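一张牛皮纸，两只垃圾袋：我家餐桌的收摊方式

家住　生活专栏

先交代一件丢人的事。搬进现在这套房子以后，我家餐桌有整整一个冬天没有露出过全貌。吃饭、写稿、包饺子、剪标签、给孩子的手工作业糊胶水，全在上面进行，每一摊都剩一点尾巴，尾巴和尾巴连起来，最后桌面只剩靠窗那一小块能放碗。有天晚上我端着一锅萝卜汤站在桌边，硬是找不到地方落锅，汤又沉又烫，我就那么站着，把家里人全喊过来挪东西。

那锅汤之后我开始认真琢磨“收摊”这件事。注意，我说的是收摊，不是收纳。收纳的书我买过，盒子也买过，盒子后来自己也变成了需要收纳的东西（有同感的请举手）。收摊是菜市场那种收摊：卖鱼的大姐下午把水一冲，烂叶子一铲，泡沫箱一摞，十来分钟，摊位干干净净，第二天再铺开。她可没给每条鱼贴标签。

我小时候住的地方楼下就是个菜市场，名字早忘了，只记得雨棚是绿的。放学路过正赶上收摊，我最爱看的就是那把铲子。地上什么都有，鱼鳞、葱须、踩扁的番茄，铲子一推过去，全归到一堆，再一翻手腕进了筐。那个动作有一种说不出的爽快。我现在铲桌子的时候，脑子里还是那个画面。

对，铲桌子。我用的就是簸箕。

第一次这么干的时候家里人看我的眼神有点复杂。簸箕是扫地的，怎么能上桌？所以规矩得先立好：上桌的簸箕是专用的，买回来就没沾过地，平时挂在厨房门后面，跟扫地那把隔着一整条走廊。颜色也要挑得离谱一点，越不像扫地工具越好，省得谁顺手拿去铲猫砂。

至于为什么非得是簸箕，你用手捧一次饼干渣就懂了。手指缝会漏，抹布会把渣推到地上，桌面吸尘器我也试过一阵，充电线比它本身还占地方。簸箕口宽，边薄，碎的整的都能接，端起来还能走两步。唯一的学问是把手，把手太短的不行，手腕要拧着，端重一点的东西容易翻。我翻过，翻的是半碗瓜子壳，落在刚擦过的地板上，声音挺好听的。

铺纸这件事

桌上铺牛皮纸，是我从一家面包铺学来的。Tirkton，一间很小的店，长桌常年铺着一层牛皮纸，客人掰面包掉的渣、滴的汤，店员也不擦，等人走了把纸四角一拎，团起来就走，新纸一拉又是一张干净桌子。我坐在那儿看了两轮，面包都忘了吃。

回家我就去买了一卷。买的时候犯过一个错，图便宜挑了最薄的，结果一杯水的杯底就能把它洇透，撕的时候还粘桌子。后来换厚一点的，手感像信封，折一道有明显的印子，这种就合适。铺的时候不用铺满，四边留一点桌面出来，手肘有地方搁，揭的时候手指也好伸进去。

别拿报纸代替，这是我第二个教训。白桌子碰上油墨，天一潮就印上去了，我家桌角至今有半行反着的天气预报。也别用塑料桌布。塑料桌布的麻烦在于你舍不得扔，舍不得扔就要擦，要擦就又回到了老路上。牛皮纸脏得明明白白，扔得也干脆，没脏的那几张翻个面还能再用一顿，或者裁下来给孩子画画。

有朋友问铺纸吃饭会不会像在工地。第一次会，第二次就不会了。下面是纸，上面该摆的好碗照摆，筷子照旧搁在筷架上，我家来客人的时候我还故意在每个人面前的纸上写名字，写得歪歪扭扭的，大家反而很高兴，有人走的时候把自己那块撕走了。孩子更疯，整顿饭都在画，画完的鱼比盘子里的鱼还大。

还有一个好处是我用了一阵才发现的：纸会催你。桌面脏了你可以假装看不见，纸脏了、皱了、破了个洞，它就摊在那里，颜色越来越深，一副该走了的样子。对我这种拖延的人来说，这比什么打卡软件都管用。

袋子要先张开

然后是垃圾袋。我以前收桌子的流程是这样的：两手端着一堆东西走到厨房，用脚踩开垃圾桶，发现桶满了，把东西放回桌上，去换袋子，袋子口搓半天搓不开，等搓开了，水开了，孩子喊了，快递来了，桌上那一堆就留到了第二天早上。

你看问题出在哪儿？袋子。手里已经有东西了才去开袋子，天底下最别扭的姿势。现在我反过来，先把袋子搓开，撑圆，口往外翻一圈，直接放到桌上的纸边，然后才动手。袋子上桌，东西就不用出远门。

放一只还是两只，我跟家里人争论过。我是两只派。一只收彻底不要的，一只收还要过一道手的，比如要拆开洗的、要带下楼的。一只派的理由是省袋子，这我承认，所以后来折中了：第二只袋子不扔，用完抖一抖叠起来，下回接着用。黑袋子有个小毛病，装进去的东西看不清，我丢过一把小勺，翻了半天才找回来。所以小件我会先过一遍簸箕，在簸箕里看清楚了再往袋子里倒。簸箕浅，又摊得开，等于多了一道安检。

这道安检救过我家不少东西。拼图的一角，耳钉，冰箱贴，一颗乳牙（牙仙子差点空跑一趟），还有数不清的过家家食物。说到过家家食物我有很多话要讲。

家里有小孩的都知道，那些小面包小饼干做得越来越像真的，混在真的点心渣里，不仔细看就一起倒掉了。我有一回对着一块“吐司”研究了很久它是不是发霉了，最后捏了一下，是软胶的。还有反过来的，有块真的曲奇在玩具筐里住到夏天，硬得能敲门，孩子一直拿它当道具给娃娃开饭。
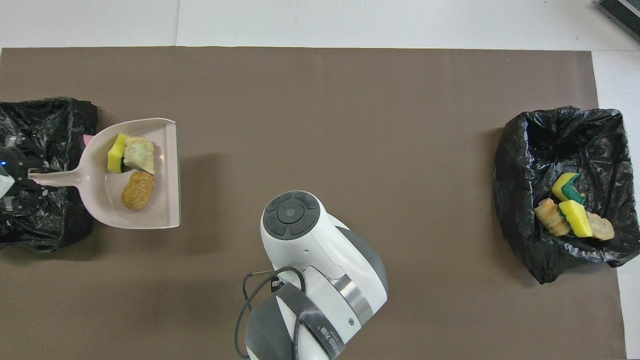 粉色簸箕里躺着什么

一块黄色海绵，带深绿色的擦洗面，旁边是一片像饼干又像薄饼的假点心，再往下是一个椭圆形、金黄色的假面包，说它是炸可乐饼我也信。三样东西挤在一只簸箕里，看着像谁给娃娃配的套餐，主食两份，配菜海绵。

这三样都不该进垃圾袋，可是真收起桌子来，它们最容易跟着垃圾一起走。海绵的命尤其苦。它本来是来擦桌子的，擦到一半被随手搁下，混进杂物堆，铲的时候也就一起铲走了，等你要用的时候四处找不着。我家一年里莫名失踪的海绵，我怀疑大半是这么没的。

所以我给簸箕定了个规矩，铲完先停一下。就停一口气的工夫，低头看一眼。要留的拣出来，要扔的再倒。听上去很傻，可我以前就是少了这一眼，铲起来就往袋子里送，动作特别潇洒，事后特别狼狈，大晚上打着手电在楼下的垃圾桶边上找一只塑料荷包蛋，邻居遛狗路过，我们互相点了点头。

拣出来的东西怎么办，也有讲究。假食物我准备了一只带盖的铁皮饼干盒，Skovberg的，饼干早吃完了，盒子留着正好。为什么要带盖？因为没盖的筐会变成第二张餐桌，谁都往里扔。盖子一盖，扔东西之前得多一个动作，多出来的这一个动作能拦住大部分懒人，包括我。

海绵的话，用完冲一冲、挤干，立着放。别平躺在水槽边，它会在那里泡着，泡出味道来。深绿那面是粗的，擦锅底可以，别拿它蹭白桌子，蹭多了桌面会发毛，脏东西反而更爱往里钻。我以前那张桌子就是这么被我蹭坏的，斜着看一片一片的，像结了霜。白桌子就用黄的那面，软，沾点温水，再用干布收一遍水印，够了。

真碰上顽固的，比如咖喱、红曲、孩子的水彩，先别急着用力，把海绵浸湿了敷在上面，去干点别的，回来再擦。敷面膜你都有耐心，敷桌子怎么就没有呢！

一个晚上的流程

有读者来信说光讲道理不过瘾，想看看我家到底怎么收。那就老老实实写一遍，以某个普通晚上为例，吃的是葱油拌面和拍黄瓜，中间有人打翻了醋。

碗筷先走。这个不归簸箕管，该进水槽进水槽。碗一撤，纸上剩下的就是真正的摊子：葱段、蒜皮、擦过嘴的纸巾、一支没盖帽的水彩笔、两颗积木、醋的地图。

袋子上桌，口翻好。大块的垃圾直接用手捡进去，这一步不用客气，蒜皮捏起来就走。然后轮到簸箕，一手端着，另一手拿一块干海绵把碎的往里赶。从远处往身前赶，别从身前往远处推，往远处推的结果我在瓜子壳那一段已经交代过了。

停一口气，看一眼，拣。水彩笔盖好帽，积木归筐。余下的倒进袋子，簸箕在袋口内侧磕一下，渣就下去了。磕的时候手轻一点，袋口容易被带进去。

最后卷纸。醋洇开的地方朝里，从一头往另一头卷，卷到头对折，塞进袋子。这一下是全程最痛快的，前面再烦都值了。纸一走，整张桌子刷地一下亮出来，每回我都要站着欣赏一会儿。接着擦桌子，袋子扎口，拎到门边。

我掐过表，从袋子上桌到扎口，慢的时候要用掉一集动画片的片头加半集，快的时候片尾曲还没唱完就好了。当然也有崩的时候。比如包饺子那天，面粉遇水成了浆糊，簸箕完全不顶用，得先晾着，等面干了用硬卡片刮。再比如糖浆，糖浆就认命吧，连纸一起揭，揭不下来的拿热毛巾捂。

要花多少钱

这套家伙便宜得有点不好意思写进杂志里。簸箕我在小区后门的杂货铺买的，海绵是超市成包的那种，牛皮纸买整卷最划算，我那卷是在Wesilura家居仓买的，幅宽够大，一裁就能铺桌子。垃圾袋选大一号，张开了能自己站住的那种最好，太薄太软的袋子口会往里塌，你得一只手一直扶着，等于少了一只手。

我把这笔小账算给一个正在装修的朋友听，她刚花了2,000块订了一组餐边柜，专门用来放“桌上的东西”。柜子很漂亮，送来那天我去看了，抽屉顺滑得不得了。过了一阵再去，抽屉是满的，桌子也是满的。她把柜门一关，问我牛皮纸是在哪儿买的。

倒也不是说柜子没用，有地方放总比没地方放强。我自己也有柜子，Yüksel的，二手，门有点歪，里面放的全是吃饭以外的东西。只是柜子管的是东西住哪儿，桌子每天晚上那一摊，总归要有人动手铲。

几个常被问到的

没有小孩的家庭用得着吗？用得着。把假面包换成快递小票、充电头、发圈、没拆的调料包，一样一样的。独居的朋友跟我说，她最大的收获是终于在餐桌上吃饭了，以前都端着碗坐沙发。

天天铺纸浪费不浪费？我家也不是天天铺。平常清汤寡水的饭直接吃，吃螃蟹、剥毛豆、做手工、染发（对，我在餐桌边染发）才铺。干净的纸攒着，包易碎的碗碟、垫鞋柜都好用。

簸箕要洗吗？要的，当天就洗，跟碗一个待遇，洗完倒挂。角上容易藏渣，用旧牙刷走一遍。

收的时候孩子捣乱怎么办？给他派活。我家的活是“看守袋口”，两只小手扶着袋子边，神情严肃得像在站岗，东西倒进去他还要报菜名：葱！蒜皮！纸巾！报错了会自己纠正。有一次他喊“面包！”，我手都倾下去了，赶紧收住，拣出来一看，圆鼓鼓的，金黄金黄的，咬不动。

那只假面包现在归他保管，睡觉前要亲手放进饼干盒，盖好，再拍两下。我在旁边挂簸箕，桌子空着，明天早上吃粥。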